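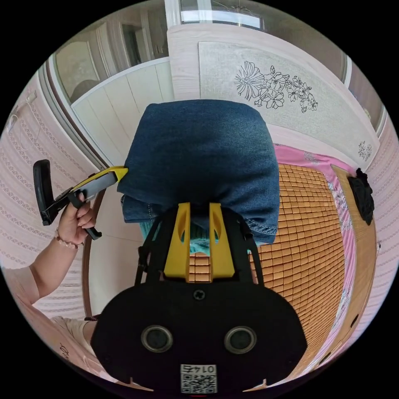 Marlene Pruitt, Recording Secretary

Gendarside Tenants Association
Minutes of the May general meeting

The meeting was called to order at 7:05 p.m. on Tuesday in the ground floor lounge. The minutes of the April meeting were read and approved with one correction: the side gate closes at 10 p.m., not 11.

Old business

Laundry room. The owner's office confirmed in writing that the two broken dryers will be replaced under the Flurico lease. No date was given. The chair will write again and ask for one. Until then the signs stay on the machines. Members were reminded that the room is locked at 9:30 p.m. and that clothes left overnight are moved to the shelf by the door.

Hot water. Complaints continue from the top floor of the north building, mostly in the early morning. The plumber from Karakaya looked at the mixing valve in April and wants to come back with a part. Tenants on that floor are asked to write down the time when the water runs cold and put the note in the association mailbox.

Dues. Of the 67 households, most have paid for the year. Reminders will go under doors before the end of the month.

New business

Storage cages. The owner proposes to clear the basement cages and hand them out again by lottery. Members felt that people who already use a cage should be able to keep it. A motion to ask for this in writing was made, seconded and carried.

Courtyard. One bid was received for removing the dead maple and grinding the stump, at $2000. The board would like two more bids before going to the owner. The benches can be repaired for $325, which the association can pay from its own account. Motion to repair the benches carried, 3 opposed.

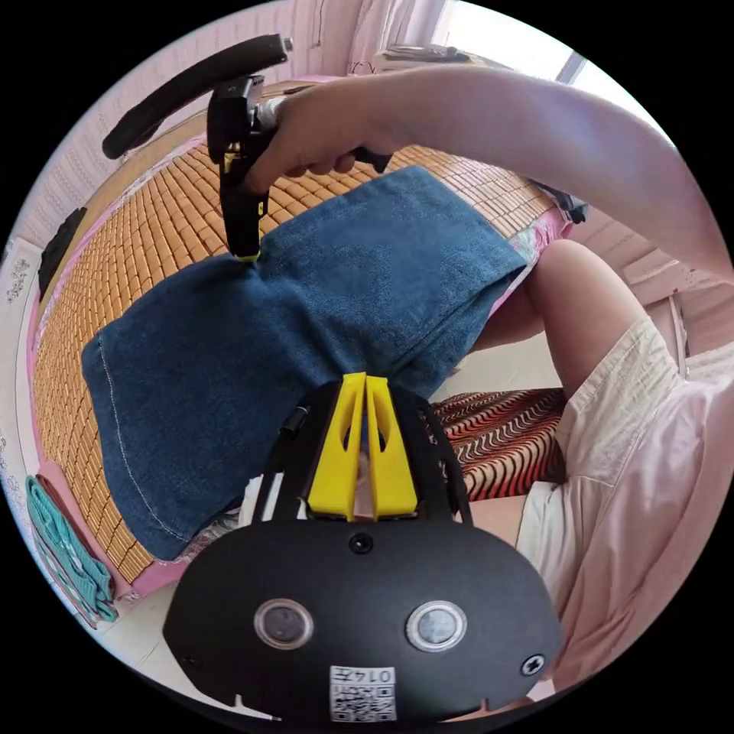 A member from the south building said the bench money would be better spent on a light over the back steps, where the bulb has been out all winter and the railing is loose. The chair answered that lighting and railings are the owner's duty under the lease and that both will go into the next letter. The member asked that the letter be posted in the lobby. Agreed.

Parking. The lot on Skedance Street will be restriped in June. Cars must be out by 7 a.m. on the day, and notices will be posted in both lobbies.

Bicycles. Tabled until the next meeting.

The meeting adjourned at 8:40 p.m. Items for the June agenda should be in the association mailbox a week ahead.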